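Yusri Lubis on fog, slow mornings and the Fultside show

Caught Yusri Lubis between two errands, Tuesday, a bit before eight. He had a sandwich in one hand and a roll of hanging wire in the other. The new show of landscape photographs goes up at the Fultside gallery in June and he still had frames to pick up, so we talked fast, mostly on the stairs.

Thirty-two prints in this one. He started with 344.

"The cutting took longer than the shooting," he said. "You get attached to a picture for how cold you were when you took it. Nobody else was cold. They just see a hill."

Most of the work is from the marsh road and the ridge above it. Fog, a lot of fog. Reeds, a fence line, one long view over the water that he went back for 13 times before he got the light he wanted. I asked what was wrong with the first twelve.

"Too pretty, a couple of them. Pink all over. The rest, I don't know, flat. Or wind. I wanted the water still and it's hardly ever still up there."

He shoots early and he shoots slow. Tripod, two lenses, no drone. He tried a drone one summer and gave it back to his brother in law. "Everything looked like a map."

Printing is done by Yakubu Effiong, who runs Plumum, the small print shop behind the bakery. They've worked together since Yusri's first show and they argue about paper every time. This time it was matte against a light pearl. Matte won, except for the two big ones by the door.

"Yakubu will tell you the pearl was his idea," he said. "It was. Dont print that." (He said later I could.)

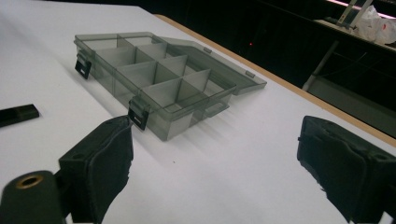
Organizer box with the lid open.

Effiong came down while we were talking and had his own view. "He brings me files that are nearly black," he said. "On his screen there is a whole forest in there. On paper, mud. So we go back and forth, we open up the shadows a little, he complains, then he likes it."

Does he like it?

"He likes it after the opening."

The hang is by time of day this year, not by place. You come in at first light and go round to dusk — left to right, so start at the coat rack. Labels are small and low. Yusri doesn't want titles read before the picture. A few have no title at all, only the month.

I asked about color. The last show was all black and white and people asked him about it for ages. "I got tired of explaining it. And the marsh is brown, it's a really good brown. Why would I throw that out."

Any new spots? He's been driving out to Raju, the old quarry, but nothing from there made the cut. Too much sky, he says, and the gate is locked untill nine, when the light is already gone. Maybe next year. He'd also like to do a small book. Working title is Pesa, he wouldn't say why, and no printer yet as Effiong doesn't do binding.

Then his phone went — the frame shop — and he was off down the stairs, still holding the wire.

Prints are for sale framed or unframed, ask at the desk. The two big ones are spoken for.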